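Falterside Robotics Pauses Tape-Loading Routine on Vanby Desk Units After Delayed Stop

Customers asked to switch the routine off until software update is installed

CLARKNESS - April 3, 2025 - Falterside Robotics has paused one routine on its Vanby two-arm desk unit after a fault in which the arms kept moving for 3 seconds after a stop command was sent. No one was hurt. A tape dispenser was cracked and one finger joint on the unit has been replaced.

The fault happened at the company's Fairclough test office during a run of the tape-loading routine. In this routine the left hand holds the dispenser steady while the right hand pushes a new roll down into the slot. The operator saw that the roll had gone in at an angle and pressed the stop key on the control screen. The right arm went on pressing down, and the dispenser slid toward the front of the desk before the arm came to rest.

All other routines on the Vanby can still be used. Tape loading is the only one that lets an arm push down with added force, and the fault has not been found in any other routine.
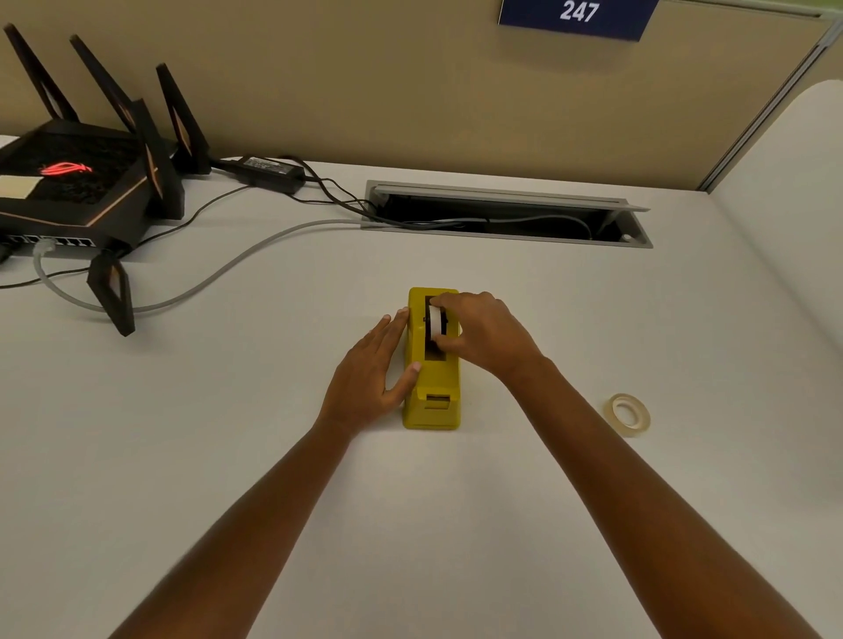
Senyo Sulemana asked at the customer briefing why a stop key should depend on the office network at all, and said that a site with a weak connection would want an answer to that before it switched the routine back on.

The stop key on the control screen does use the network. The red stop button wired to the base of the unit does not, and it worked normally when it was tested after the fault. The operator at Fairclough used the screen because it was closer. Our printed guide describes both controls but does not say which one to use first. We are changing the guide.

What we found

The screen sent the stop command on time. The network connection dropped for a moment just as it was sent, and the unit did not receive the command until the connection came back. The Vanby is meant to stop by itself when it loses contact with the screen. During the tape-loading routine that check was being held back until the pushing step was done, so that a short network drop would not leave a roll half seated. This setting was added in the October software release. It should have been caught in review and was not.

Falterside has looked through the logs of 657 tape-loading runs made since that release. The connection dropped during the pushing step in 3 of them, including the run at Fairclough. In the other two no one had pressed stop, the roll went in, and the run was logged as normal.

We have since repeated the loading work at the Fairclough desk, going through the steps with both hands in the usual positions and checking how much force is needed to seat a roll. The old limit was higher than it had to be. A roll that is lined up properly goes in with light pressure, and if it does not, the right thing to do is lift it out and start again.
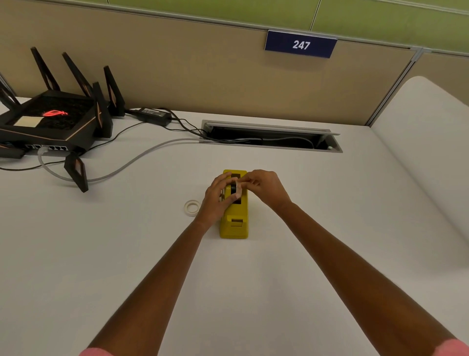 The new limit will be part of a software update that also restores the lost-contact check for every step of every routine. If the connection drops, both arms will stop where they are and stay there until an operator restarts them by hand. This will mean more half-finished loads on poor networks - we accept that.

What customers should do

There are 64 Vanby units in use at customer sites. Each site has been contacted directly and asked to take these steps:

Turn off tape loading in the routines menu. Load tape by hand for now.

Test the wired stop button before the next use of the unit. If the arms do not stop at once, unplug the unit and call us.

Use the wired button first in any emergency. Keep it within reach of the person running the unit, and do not let cables or desk items block it.

Keep fingers away from the cutting edge of the dispenser and from the space between the hands while the unit is powered on.

The update is being tested at Clarkness and will be sent out when the tests are finished. We have not set a date. Sites that have a damaged dispenser or a worn finger joint can send us the serial number of the unit, and parts will be replaced at no charge.

About Falterside Robotics

Falterside Robotics builds two-arm desk units for offices and mail rooms. The company is based in Clarkness and runs a test office in Fairclough.

Media and customer contact: Falterside Robotics press desk, Clarkness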